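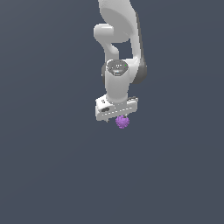 Ticket 578 – Skimari won't sync recipes to my phone
Status: open, waiting on customer (me, I guess)

Hi again, me with the recipe box problem. Your last message asked me to write down everything I've tried, so I made some coffee and started over from the top.

Quick recap for whoever picks this up: I keep all my recipes in Skimari, on the laptop and on the phone. Everything was fine until the February update. Now anything I add on the laptop stays on the laptop. If I add something on the phone, it shows up on the laptop right away, so it's only broken in one direction, which makes me a little crazy.

What I've done so far:

Signed out and back in on both. No change, except the phone forgot my dark theme.

Deleted the phone app and put it back. All the old recipes came down fine, but none of the new ones. My Haberkorn rye bread (the one with the caraway, I typed that whole thing in by hand!) is still missing.

Turned off the Vunum ad blocker on the laptop and tried again. I really thought that would be it, because it broke my bank's site once. Still nothing.

Switched the phone from wifi to cell data. Same.

Made a brand new test recipe called "toast" with 2 ingredients and no photo. Waited 15 minutes. And toast showed up on the phone! So plain new recipes do go through, at least sometimes.

After that I got curious and made another toast, only this time I put it in my Baking folder. That one never arrived. Moved it out of the folder, and there it was by the time I'd rinsed my cup.

So my guess is it's the folder. I renamed Baking right after the update – it used to be "Baking / Bread" and I took the slash out. Could the phone still be looking for the old name? My Soups folder has never been renamed and it syncs fine, I just checked.

Laptop is on the Nallell browser, newest version. Phone app says it's up to date too.

Two things I'd like to know before I touch anything else. Is it safe to make a new folder and drag all the bread stuff into it, or will I lose my notes? And should I empty the trash first? There are old copies in there and I don't want them coming back.

Added at 9:40 pm: tried naming the folder back to what it was, slash and all. The app says "name not allowed." I'm leaving it alone until I hear from you.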